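July
Posted by the Praken Observatory outreach desk

Praken Observatory is looking for people to help classify images of icy moons. The work is part of the Ilum survey, which maps bright and dark streaks on the surfaces of moons of Jupiter and Saturn. We want to know which streaks line up with known fractures and which do not. Software finds most of them, but it does poorly near the day-night line, where shadows are long.

Each participant will receive a set of 48 image tiles. You will look at each tile on your own computer, mark any streaks you find, and pick a confidence level from a short menu. A full set takes most people a few evenings. You may stop and come back whenever you like, and your marks are saved as you go. Every tile is seen by more than one person.

You do not need a degree or any background in astronomy. You do need to be 18 or older, read English comfortably, and have a screen larger than a phone. Color vision is not required, as all tiles are in black and white. 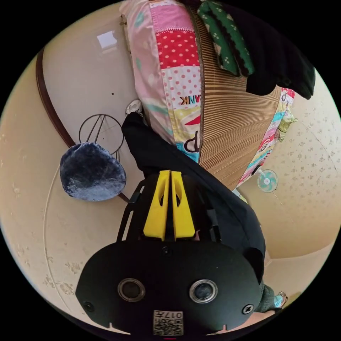
Training is done online and lasts two hours. It covers the marking tool, the usual kinds of streaks, and the camera faults that get mistaken for them. Tiles are numbered, and you should quote the number in any message to us. Check which way up you are reading it first: a label like the 017 on the sticker under the two lenses is easy to misread upside down, and the same goes for tile numbers when you have rotated the view. The tool has a reset button for this.

The survey needs 2,000 finished sets before the first map can be made. Sets covering Ďurica, a ridged plain in our working catalog, will go out first. Zimutia, the darker region to its south, comes next. You can ask for one or the other, but we can't promise it.

This is unpaid work. Participants who finish at least one set may have their names listed in the map's credits. Tell us if you would prefer to be left out.

To sign up, use the form on the Ilum page and choose a training session. All sessions start at 7 p.m. Places are filled in the order that forms arrive. If a session is full, we will move you to the next one and send you the new time by email.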